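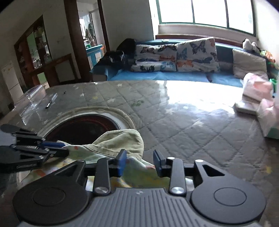

3.2 Cloth Handling Sessions

Figure 2. Two hand-held grippers on a printed green cloth, with a quilted mattress as the work surface.

The folding task was assigned to student teams in the second half of the Farnholm project course. Each team worked in a furnished living room and was told to leave the furniture in place. Cloth items were handled with a pair of hand-held grippers, one per hand, and every attempt was stored as a separate episode. Over the term the teams recorded 3,556 episodes, of which 2,537 were kept after review.

Figure 2 was taken from one of the two grippers. Its fingers pinch the crumpled cloth while the second gripper presses on the left side. The daylight from the window leaves a bright glare on the mattress, and we did not remove episodes with this kind of lighting. Small objects such as the pen on the mattress were also left in the data.

Episodes were rejected for two reasons: the cloth left the view of both cameras, or the operator stopped before the last fold. Students marked these cases themselves in Pallgate, the course labeling tool. A second team then checked 164 of the marked episodes and changed the label in 74 of them. Most changes concerned the last fold, which the first version of the instructions did not define. The wording was revised in April, and the earlier episodes were labeled again.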